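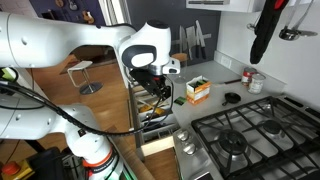 Wenaria Housing, Communications Department

Wenaria to renovate kitchens in 71 apartments at Brennan Street

BRENNAN STREET, May – Wenaria Housing will replace the kitchens in 71 rental apartments on Brennan Street, starting with the north building in May. The work covers cabinets, counters, sinks, faucets, drawer units and lighting. Rents will not go up as a result of the project.

The kitchens on Brennan Street are the oldest still in use in Wenaria's properties. Most have been repaired many times, and replacement parts for the original cabinets are no longer made. Repair requests from the street have risen every winter, mainly for leaking sink connections, swollen cabinet floors and drawers that no longer run on their tracks.

"We have been fixing the same sinks and the same drawers for years," said Reece Dunmore, head of property maintenance at Wenaria Housing. "Tenants were patient with us, but there comes a point where another repair does not make sense. The board agreed to fund a full replacement, and we would like to get it done in one season."

The contract for the work has gone to Ulirari, a regional builder that renovated the stairwells and laundry rooms on the same street. Cabinets and drawer units will be supplied by Dokby. Both companies were chosen after an open bidding process.

What is being replaced

Each apartment will get new base and wall cabinets, a new counter, a stainless steel sink and a single-lever faucet. Under-cabinet lighting will be installed above the main work area, and electrical outlets will be brought up to current code.

The layout will change in the larger apartments only. There, the narrow broom closet next to the refrigerator will be removed to make room for a wide base unit with deep drawers. Tenants asked for this more often than anything else in last fall's survey. Many said they had trouble reaching pots and pans at the back of low cabinets, and several older tenants said they had stopped using those cabinets.

Stoves and refrigerators are not part of the project unless they are due for replacement on the regular schedule. Tenants who own their appliances can keep them. Ulirari will disconnect and reconnect them at no charge.

Floors will be patched where cabinets are moved. A full new floor will be laid only where the existing one is damaged. A Wenaria inspector will make that decision during the first visit to the apartment.

Choices for tenants

Tenants can choose between two cabinet fronts, birch or white, and three counter colors. Samples are on display in the community room at Brennan Street during office hours. Choice forms will be mailed to each household and should be returned to the office or dropped in the box by the main entrance. Households that do not return a form will receive white fronts and the light gray counter.

Tenants who use a wheelchair or walker, or who find it hard to reach high shelves, can ask for a lowered counter and pull-out shelving. There is no added cost for these changes. Requests should be made with the choice form so the parts can be ordered in time.

Schedule

Work in each apartment will take 7 working days if there are no hidden leaks or wiring problems. Crews will start at 8 a.m. and finish by 4 p.m. Noisy work such as drilling and tile removal will not begin before 9 a.m.

The north building is first, followed by the courtyard building and then the corner building. Each household will receive a letter with its start date three weeks ahead. Tenants who will be away, or who need a different date for medical or family reasons, should contact the office as soon as the letter arrives.

Water to the kitchen will be shut off for most of the work period. Bathroom water will stay on, apart from short interruptions that will be posted in the stairwell the day before. The community room kitchen will be open to affected households every day from 6 a.m. to 10 p.m. Wenaria will also lend out hot plates and small refrigerators, which can be reserved through the office.

Getting ready

Cabinets, drawers and counters need to be empty before the crew arrives. Moving boxes will be delivered to each door the week before and collected again once the kitchen is finished. Boxes can be kept in the living room or in the locked storage area in the basement.

Tenants who cannot pack by themselves can get help. The service is free but has to be booked ahead, and the tenant or someone they trust must be at home while the packing is done.

Anything a tenant has attached to the walls or cabinets, including shelves, hooks and spice racks, should be taken down. Items left in place will be removed by the crew and set aside, but Wenaria cannot promise they will fit the new cabinets.

Old cabinets and materials

Cabinet doors and shelves in good condition will be sorted on site and offered to tenants for use in basement storage rooms. A pickup time will be posted for each building. Metal sinks and faucets will go to scrap recycling, and the rest will be handled by Ulirari under its waste contract.

Paying for the project

The project is paid for from Wenaria's long-term maintenance fund. The board approved the budget at its spring meeting after reviewing inspection reports from all the buildings on the street.

"People have asked us whether this will show up on their rent bill, and it will not," Dunmore said. "This is upkeep. It is what the fund is there for."

The yearly rent review will go ahead as usual and is not connected to the kitchen work.

Information meeting

Wenaria will hold an information meeting for Brennan Street tenants in the community room at 6:30 p.m. on a date to be announced by letter. Staff from Wenaria and Ulirari will be there to answer questions. Coffee and sandwiches will be served. Interpreters can be arranged through the office.

About Wenaria Housing

Wenaria Housing is a nonprofit landlord that owns and manages rental apartments for families, students and seniors. Maintenance is run from its main office, with a local service desk on Brennan Street.

Media contact: Communications Department, Wenaria Housing. Tenants with questions about their own apartment should call or visit the Brennan Street service desk.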